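Week 2: Reading a Pet Product Label

Reading for this unit: the Backlund catalog pages, plus the Fomer chew leaflet (both sides; the back is where the weight chart hides).

Start with "suitable for large breeds." No law tells a seller where large begins. Backlund starts it at 55 pounds, Fomer at 70, and a dog of 60 pounds is therefore large or medium depending on the aisle. Buy by the width of the jaw. If the whole toy fits behind the back teeth, it is too small, whatever the card says.

"Durable" is next. Ask for the test. Bandumer prints 1,554 bite cycles on its rubber ring, a lovely exact number, with no word on how hard the bite was. A patient beagle can pass 2,000 before lunch.

"Supports dental health" covers a lot of ground. Chewing can scrape off some soft plaque. It does very little for tartar that has already hardened, and it won't reach the gum line the way a brush does. Students who own dogs will now feel guilty. Good.

Materials, briefly. Nylon should give a little under a thumbnail. Rope is fine until it frays, and swallowed strands are a surgical matter. Squeakers are removable, as every terrier knows.

For next time, bring one label from home and underline each claim that could be checked. The Fakska plush duck has been done to death, so pick something else. One page, double spaced, due at the start of class. Late work goes in the tray by the door. 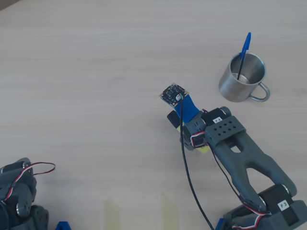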